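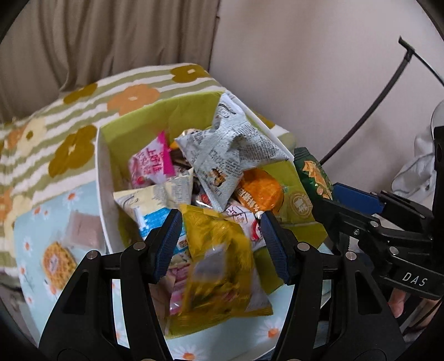
Packing task: mixed snack packets in the lime-green box, two hand-held grippers.

The perception group at Stirnov has completed its review of the packing sequences, and I set out here the decisions that will govern the next release of our segmentation and grasp-planning software, Nokitz. Colleagues at the Bostley office have asked for an account of why the instance masks were redesigned. The short answer is that the earlier design assumed objects with stable outlines, and snack packaging does not have them.

Nokitz was first written for cartons and tins. Its segmentation stage looked for closed contours, fitted a planar face to each, and passed a surface normal to the planner. A pyramid-shaped pouch defeats this procedure. It has several small faces, none of them reliably flat, and its printed matter generates strong edges that have no bearing on its shape. The newspaper-style print on the pale pouch at the top of the pile was a particular difficulty. In one test the old model divided it into 24 separate regions and proposed a grasp on most of them.

Oana Ursu has since rewritten the contour stage so that texture edges and depth edges are weighed separately. Where the two disagree, the depth edge prevails. Translucent bags remain an exception, as the depth estimate behind them cannot be trusted, and for these the software now returns a low-confidence mask and declines to plan until a second view is available.

The second matter concerned the wide-angle lens model. Rostislav Urban found that our undistortion routine discarded a margin of 30 pixels on each side before the masks were computed. Fingertips and neighbouring packets near the border were being lost as a result. Masks are now computed on the original fisheye image and only the resulting grasp candidates are rectified. The change adds some processing time, which we consider acceptable.

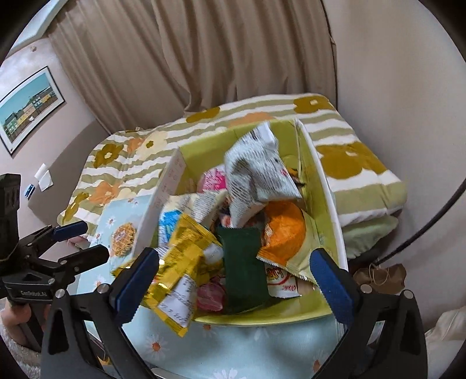 The same box from another view, with a crumpled printed wrapper lifted near the top of the pile.

Views of this kind are the more demanding ones for the tracker. A crumpled wrapper no longer resembles its own template, and the colour histogram carries most of the identity. Cosmin Cârstea has labelled 252 image pairs in which a packet changes shape between views, and these now form a separate evaluation set. Results on it will be reported apart from the general figures.

Two items remain open. The planner still treats packets that overlap the rim as part of the box wall, and the memory buffer of 1000 candidate grasps fills too quickly when foil packaging is present. Viorica Sima will take up the first of these in April. The second has been referred to the Buzatu team, whose scheduler owns the buffer.

Requests for access to the evaluation set should be directed to Antigoni Gavalas, with a brief statement of the intended use.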